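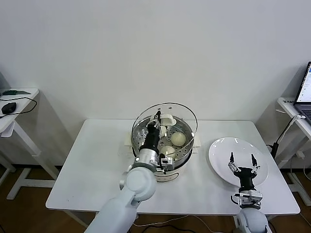 Progress report: teaching household tasks by remote control
Project: Tutora
Prepared by: Attila Rácz
Date: 24 July 2024
Period covered: May to the present

Summary

The Tutora project is collecting examples of simple kitchen work, performed by an operator who steers a two-armed robot from a distance. The examples are then used to train a control program that should do the same work without the operator. The plan for this period was to set up two stations, settle the first two tasks, and record 1,000 usable examples of each. Both stations are running. The first task, moving steamed buns from an electric steamer to a plate, has reached its target. The second, closing and wiping down the steamer, has not.

Work done

Each station has two arms, each with a gripper and a small camera on the wrist, and one more camera at the head position. We settled on this layout in May after trying a version with a single overhead camera. With the overhead camera alone, operators could not judge how far down into the tray the gripper had gone, and they tended to stop short or press too hard.

For the bun task, the steamer stands on the left half of the table and the plate on the right. The left arm picks and carries. The right arm steadies the plate when needed and otherwise waits above it. We considered handing the bun from one arm to the other and dropped the idea after a week. The handoff added time to each run and the buns came out of it badly dented.

Operators follow a written sheet that fixes the start and end of a run but leaves the order of picking open. We had first asked everyone to take the nearest bun and work back. The training team at Majali asked us to relax this so that the examples would show more variety, and we did. Plate position is now changed every 10 runs, and the steamer is turned slightly at the same time.

A run is kept if all the buns end up on the plate, no bun is torn, and the glass lid has not been knocked. Anything else is marked and stored separately. We do not delete failed runs. Majali has said they may be useful later for teaching the program to recover from a poor grip.

Operator training

New operators practice for 2 days before their runs count. The first day is spent on plain blocks and the second on buns. Most people find the reach into the steamer harder than the grip itself, as the open lid limits the angle from behind and the rim limits it from the side. The practice sheet now includes a drill for coming in from the front left, which has shortened the learning time.

Operators work in blocks of 15 minutes with a break between. Longer blocks were tried at the Bredetti station and the share of rejected runs went up toward the end of each block.

Problems

Grip force. Soft food remains the main difficulty. The force setting supplied with the grippers was too strong for buns and has been lowered. At the lower setting a bun sometimes slips during the carry, mostly when the operator moves fast. We have asked Trirnenari, who supplied the arms, for a finer adjustment. They have agreed to look at it but have not given a delivery date.

Changes in the food. Buns left out through the day become firmer and behave differently from those used in the morning. We now replace them at midday and note the time in the record for each run. Earlier runs do not have this note, and Majali is deciding whether to use them.

Reflections. The glass lid and the glossy plate both throw highlights that move as the arms move. Lights at both stations have been shifted to the side. This helped with the plate and made little difference to the lid.

Lost recordings. One wrist camera at the Bredetti station dropped out several times. The cable was replaced and the fault has not come back. The affected runs were removed from the total.

Spending

Equipment spending is within the approved amount. Operator hours are above plan because of the extra practice day, which was not in the original proposal. We ask that the unspent travel line be moved to operator hours. A revised table is attached separately.

Next period

We will finish recording the second task and send the full bun set to Majali for training. The first trials without an operator will be held at our own station, with the same table, steamer and plate used for recording. If those trials go well, the next set will use a different plate and a different steamer. We also want to start a third task, loading the tray with uncooked buns, but this depends on the gripper adjustment from Trirnenari. If it has not arrived by the time the second task is complete, we will propose a replacement task that uses firmer items.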